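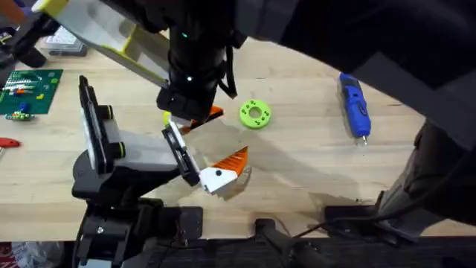

Butcher-block grain in a pale timber.

Thread on wood movement in wide worktops, mainly fixings. Posted Fri 25 June. Most of the failures I get sent are fixing failures, and most of those were decided on the day the top went down.

2/ Terms first. A block top is narrow strips glued edge to edge. The strips are straight and well dried when they leave the press. The glue line is normally stronger than the timber beside it, so when the top splits it usually splits in the wood.

3/ Timber takes up water vapour and gives it back until it balances with the air. At 35% relative humidity and normal room temperature it settles near 7% moisture content. At 60% it settles near 11%. The width changes with it. The length hardly does.

4/ So there are two directions to think about. Along the grain, ignore it. Across the grain, do the sum before you buy a single screw.

5/ The sum: width x change in moisture content x coefficient. For a beech top with mixed strip orientation I use 0.25% per point. Flat-sawn boards are worse, quarter-sawn boards are better. If you don't know what you have, assume worse.

6/ Worked case. An island top from Ghiță, 1,336 mm across the grain, 40 mm thick. Four points of moisture between a damp summer and a heated winter gives 1% of the width. Call it 13 mm.

7/ That is 13 mm overall. Fix the top along its centre line and each edge moves just under 7 mm. Fix it hard along the back edge and the front edge moves the lot. Both are fine as long as you picked one.

8/ What isn't fine is fixing both edges. The frame won't stretch, and the wood won't stay the width you bought it. In winter the top is in tension across the grain, where it is weakest, and it opens at the ends.

9/ Why November is the bad month: outdoor air is cold and holds little water. Bring it in, heat it, don't add moisture, and the relative humidity indoors drops hard. The heating goes on one week and the messages with photos of cracks start two or three weeks later.

10/ The delay is real. A thick top with a decent oil film on it lags the room by weeks. A short dry spell does very little. A whole heating season does a great deal.
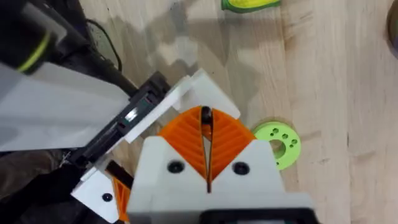
One reply says this is all theory, that theirs has been screwed down solid at both edges for eleven years without a mark, and asks why anyone would bother with slots.

11/ Could be several things. A narrow top moves less. A kitchen with steady humidity moves it less. Softwood rails give a bit and the screws bend. A narrow top on a pine frame in a mild, badly heated kitchen may well survive. I wouldn't copy it on an island.

12/ Slots, then. The hole in the rail has to be longer than the screw is wide, and the long way of the slot has to run across the grain of the top. I see plenty cut the wrong way round. They look right from below and do nothing.

13/ Slot length for the island: 19 mm with a 5 mm screw leaves 14 mm of travel, 7 mm each way from the middle. Enough for the outer rails with the centre fixed. There is no margin left over, so the screw has to start in the right place.

14/ Right place depends on when you fit. Fit in a dry winter and the top is at its narrowest, so put the screw at the inner end of the slot. Fit in a damp summer and put it at the outer end. Fit in spring and put it in the middle.

15/ I got this wrong on the first one I did. Fitted in January with every screw centred. By the end of July the outer screws were hard against the slot ends and the rail had bowed.

16/ Washer under the screw head, wide enough to bridge the slot. Tighten until the top doesn't rattle, then back off an eighth of a turn. A screw done up with an impact driver is a fixed screw whatever shape the hole is.

17/ Spacing along the rail: I use 352 mm centres because it divides my rail evenly. Anything between 300 and 400 is sensible. Closer than that adds friction and no holding power you need.

18/ Metal alternatives. Figure-eight plates are neat but swing through an arc, and the useful travel is small. Check it against the sum in post 5. Stivevo do a slotted angle bracket that is dull and works. Mind the screw length, as the ones in the packet were too long for my top once the bracket sat in its recess.

19/ Wooden buttons in a groove are still the best option if you have the tools. Leave a gap between the button shoulder and the rail. People cut lovely buttons and then push them up tight.
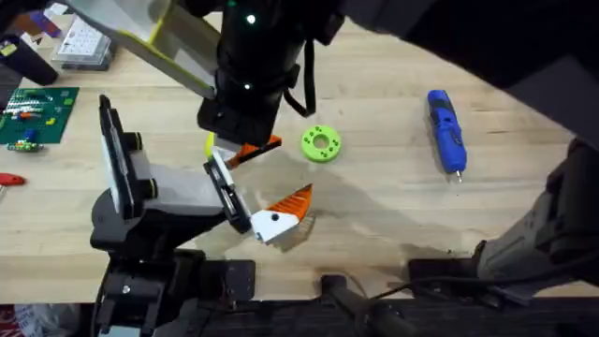
20/ The underside needs the same finish as the face. Oil on one side only means the two faces take up moisture at different rates, and the top cups. It doesn't have to look good, but it does need the same number of coats.

21/ End grain takes moisture far faster than the faces. Two extra coats at each end, and the same around any cut-out. The front corners of a sink cut-out are where I look first on any top that has split.

22/ On oils. I use Teltach hardwax on mine. It slows the exchange of moisture and doesn't stop it. No oil stops it. If the tin suggests the wood is sealed for good, read the recoat interval on the back of the same tin.

23/ Wall gaps. If the top runs into a wall across the grain, leave room for the full movement on that side and cover it with a strip fixed to the wall only. Silicone in a 3 mm joint will be squeezed out or torn, depending on the season.

24/ Measuring. A cheap hygrometer is good enough if you check it once. The Miltel on my shelf reads four points high, always has, and I subtract four. Consistent and wrong is usable.

25/ Put it at worktop height, away from the kettle and the hob. Note the reading morning and evening for a week in summer and a week in winter. The spread between those two weeks is the number that matters, far more than any single reading.

26/ Before fitting, leave the top in the room it will live in. Off the floor, on bearers, air to both faces. Don't leave it in the wrapping, and don't lean it against a radiator wall. A fortnight is my minimum for this thickness.

27/ If it has already split: don't fill it in winter. Free the fixings first, wait for the gap to close as far as it will on its own, then decide. A rigid filler put in at the widest point gets crushed in summer and the split runs further.

28/ Undermount sinks, breadboard ends and mitred corners all need their own sums. Mitres in wide block tops I would avoid altogether. A butt joint with slotted bolts looks plainer and stays shut.

29/ Coefficients for oak, ash and maple to follow when I have typed the table up.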